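Last updated: February

I have been trying to cancel a gym membership. I mention this first so that you know the frame of mind I'm in, which is that of someone who has recently been asked by a drop-down menu whether they are "leaving us for health reasons".

The gym is called Fairweather, and I joined it in the usual spirit, meaning after a large lunch. Joining took four minutes on my phone. I did it while waiting for a kettle. There was one page, a large green button and a short burst of digital confetti, and by the time the tea had brewed I was a person with access to a rowing machine.

Leaving has so far taken most of a winter.

There is no button for it. There is a page headed "Manage my membership", on which you may upgrade your membership, freeze your membership, gift a month of your membership to a friend, and change the colour of your profile badge. Near the bottom, in a grey that somebody must have chosen with care, it says "Other queries". This leads to a list of frequently asked questions, of which leaving is apparently not one, despite its being the only question I have ever heard anyone ask about a gym.

I did find the terms and conditions. My copy runs to 3053 words, a figure I know because I pasted the whole thing into a document to search it for "cancel". The word appears only in connection with yoga classes. What I wanted turned out to be filed under "cessation", which sounds like something that happens to a pulse. To bring about cessation you write to them, giving notice, and the notice begins on the first of the month after they acknowledge it. The acknowledging is where the time goes.

I went in on a Friday to do it in person, thinking that a human being standing at a desk would be hard to ignore. I was wrong about that. The young man on reception was perfectly nice. He said he could sign me up, he could sell me a towel, and he could let me through the barrier if my phone had died, but cessation was handled by head office. I asked where head office was. He said it was an email address.

It was odd to stand there in outdoor shoes. I hadn't been inside for so long that they had moved the water fountain.

Now, I know how this sounds. It is my own fault for joining, and my own fault for not going, and a more organised person would have read the 3053 words before the kettle boiled. But I've started to notice that the gym is simply the worst of a whole crowd of small payments that leave my account every month like guests slipping out before the washing up. I sat down with a bank statement and a highlighter, which I would recommend to nobody who wants to enjoy their evening.

There was Planetti, which is an app for looking at the night sky. I live under a street lamp. I got it for one meteor shower, during which it was overcast, and I have been paying for the stars ever since.

There was Olell, which delivers coffee. I have no complaint about the coffee. My complaint is that it arrives at a pace decided by someone who believes I run a small hotel. You can "pause" a delivery, and I have, but the pause wears off by itself, like an anaesthetic, and then there's another box on the mat. I've been giving bags of it to people as presents. I suspect some of them now think it's the only thing I know about them.

There was also Rundine, and I had to look up what Rundine was. It's a service that helps you keep track of your subscriptions. I had been subscribed to it for two years. It had never once brought itself to my attention, and I suppose in its position I'd have kept quiet as well.

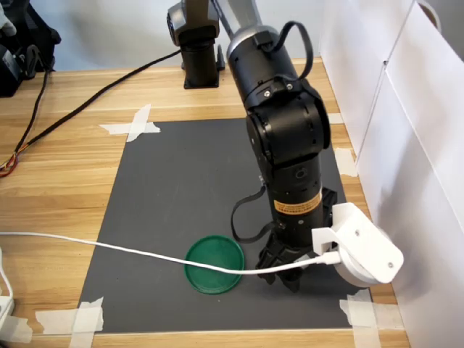 A reader called Mosswater wrote in after my last grumble on this subject to say that the trick is to cancel the card and not the subscription, and let them come to you. Mosswater did this with a magazine and heard nothing for months, then got a letter so hurt in its tone that Mosswater renewed out of guilt, and is still getting the magazine, and has come to quite like the recipes.

I'm grateful for the advice, and I can see that it didn't work. I also had a look into whether it's wise, and the answer seems to be that you can still owe the money even if they can't get at it, so I've left my card alone. It did make me think about guilt, though, as I'd been treating all this as a matter of bad websites when a good part of it is manners.

I was brought up to find leaving difficult. In my family, to leave a house you first say "right" and slap your knees. Then you stay for another half an hour. Then there's a stage in the hall, with coats on, at which all the real news comes out, and a further stage through the car window with the engine running. Anyone who simply stood up, said goodbye and went would have been talked about. So when a website says "Are you sure?", and then "Are you really sure?", and then shows me a cartoon dog with its ears down, some old part of me wants to take my coat off and have another biscuit.

The dog was Planetti's, by the way. I don't know why an astronomy app has a dog. It was looking up at a very small moon. Under it were two buttons, one saying "Keep exploring" and the other saying "I no longer care about the universe" – or words so close to that as to make no difference. I pressed it. I felt nothing for a moment and then rather a lot.

Olell went more easily than I expected. They asked me to rate my experience of leaving out of five, and I gave it a four, and then lay awake wondering whether four was mean. Rundine let me go in a single click, with no dog, and I was so impressed that I nearly signed up again.

That leaves Fairweather. I sent my first email to the address that is their head office and got an automatic reply thanking me for my interest in personal training. I sent a second, with the word CESSATION in capitals in the subject line, and received a reference number and an invitation to a spin class. The third was answered by what may have been a person, who asked whether I'd considered a freeze. I said I hadn't. They said a freeze was very popular. I said I was sure it was. We went on like this for a bit, very politely, like two people trying to let each other through a door.

Out of bleak curiosity I worked out what it has cost me. With the joining fee and the towel (I did buy the towel, I panicked), it comes to £584. I won't divide it by the number of visits, as I have my pride. A friend who is better at this sort of thing pointed out that it would have bought a rowing machine of my own, second-hand, which I could then have not used in the comfort of my home.

The gym's newsletter still comes, of course. The latest one was proud to announce that the branch now has 4000 members. I read that over toast and wondered how many of the others have also written to the email address. I pictured us all in the same queue, each with a reference number and a towel. It would make a good turnout if we ever all went at once, though I don't think the changing rooms would take it.

I did what you're supposed to do in the end and wrote an actual letter, on paper, with a stamp. It took me a while to find an envelope and longer to find the address, which was in the terms and conditions after all, under "Cessation (continued)". I kept it short. I thanked them for having me, which I didn't need to do, and I said I hoped the new water fountain was working out. Then I walked it to the post box, which is further away than the gym.

No acknowledgement yet. If one comes before the first of the month I'll be out by spring, and if it doesn't I've paid for another month and may as well go and have a row. I've washed the towel in case.

We use cookies to remember your preferences and improve your visit. By continuing to read this blog you agree to their use. Sign up to get new posts by email. Unsubscribe at any time.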